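Print this story | E-mail to a friend
Search stories Enter keyword Go

The Tidy Side

I spent eleven years turning down beds at the Rultska before they asked me to teach the job to a pair of plastic fins.

The Rultska is a lodge on the lake at Dambridge, big enough to have a conference wing and small enough that the conference wing is where we keep the Christmas trees. We cleaned it the usual way, with trolleys and bad knees. Then the owners went to a trade fair and came home with a brochure from a company called Trita, and by the first week of December there was a meeting with sandwiches. You learn to be wary of sandwiches.

The woman from Trita told us that no jobs were going. She said it before anyone had asked. Some jobs would be changing colour, was how she put it, and she had a slide where the little grey figures became little green ones. The green figures had the same number of arms as the grey ones, so we were reassured on that point.

What they wanted first was our hands. The machines were coming in spring, and they had to learn from somebody, and the somebody would get an extra 3 dollars an hour. I put my name down. I'd have taught a seagull to fold towels for three dollars an hour.

1. Pack and clear

The training was done at the Painemal, a block of holiday flats up the hill that the owners had bought and not yet worked out what to do with. You strapped yourself in, took a gripper in each hand and did what you'd normally do, only with fins. The first task on the sheet was called Pack and Clear, which meant dealing with whatever a guest might leave lying about on the furniture.

I was good at it, I'll say that. For the first hour I was hopeless, and after that I was good. You stop thinking about your fingers. You get fond of the little green lights. By the second morning I went to scratch my nose and very nearly did myself an injury.

The trouble was the manner of it. In real life I clear a sofa in one go, talking the whole time, usually about my sister. The sheet said to approach slowly, with both grippers level, and pause. I have never in my life approached a backpack slowly. There's something about standing over one with your elbows in, like a surgeon, that makes you wonder what you've been doing with yourself.
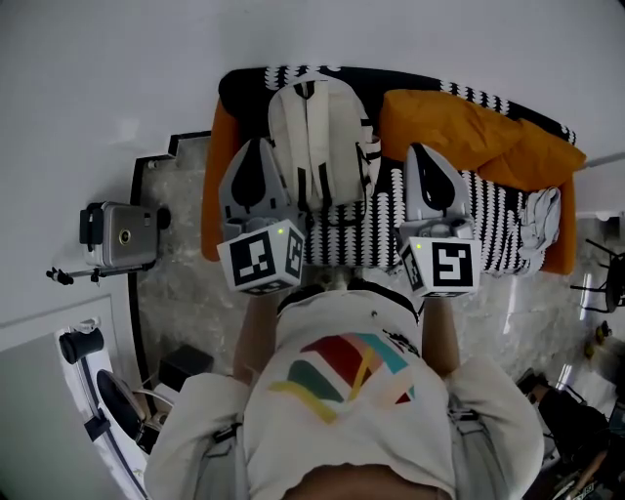 2. Errors

On the second sheet you had to do it wrong. The woman from Trita explained that the machine needed to see mistakes as well, and how a person recovers from one. I was to drop a cushion and pick it up in a natural way.

You try it. I dropped one cushion so unnaturally that she asked me to go again. I dropped it with feeling. I dropped it as though I'd had bad news. In the end she let me get on with my ordinary work and the mistakes came along by themselves, at a rate I would rather not see written down, though it has been written down.

It was written down because everything was. We were each meant to do 200 clears in a shift, and there was a board by the kettle that told you how you were getting on. At the lodge the board by the kettle says who owes for milk. I looked at my name up there, creeping along behind a lad from the kitchen who had never cleared a sofa in his life, and I felt a thing I hadn't felt since school sports.

What he had going for him was that he didn't know how to do it. I kept wanting to straighten the throw. I would clear the bag and then, before I could stop myself, give the throw a tug at the corner, and the woman would say, very kindly, that tugging wasn't in scope.

I asked her what the machine would do, then, about a crooked throw.

She said it would leave it.

3. Spring

They came in two crates, and they were slower than I'd been told and quieter than I'd hoped. The owners gave a small speech. The older of the two machines, or the first out of its crate, was wheeled up to the sofa in room five, where somebody had left a bag for it.

It came up level. It paused. It had its elbows in.

I can't tell you what that was like. I've heard my own voice on an answering machine and that was bad enough. It went at the bag the way I'd gone at the bag in December, with the same small wobble on the left, from the time I came off the bike. It had my wobble. The lad from the kitchen had a look at it and then had a look at me, and he was good enough not to say anything until lunch.

So I have a green job now. I follow it round with a tablet, and when it gets stuck I press the button that says Assist, and then I put the tablet down and do it myself, because that's quicker. I get the three dollars still. My knees are better. I talk to it about my sister, and it has no opinion of her, which puts it ahead of most of the family.

Last week it cleared the sofa in room five and backed off, and then it stopped, and I had my finger over the button. Out came the left arm. It took hold of the corner of the throw and gave it a tug.

I haven't reported it. It wasn't in scope.

Print this story | E-mail to a friend

Reader comments (3)

lakeside_reader
The milk board! We had one at the mill and it outlasted two managers and the mill.

trolleyno5
Twenty years in hotels here. Nicely done, but no housekeeper I know would get away with talking through a whole room. Otherwise I believed all of it, mainly the sandwiches.

Greyfigure
Is there going to be a second part? I want to know what the sister did.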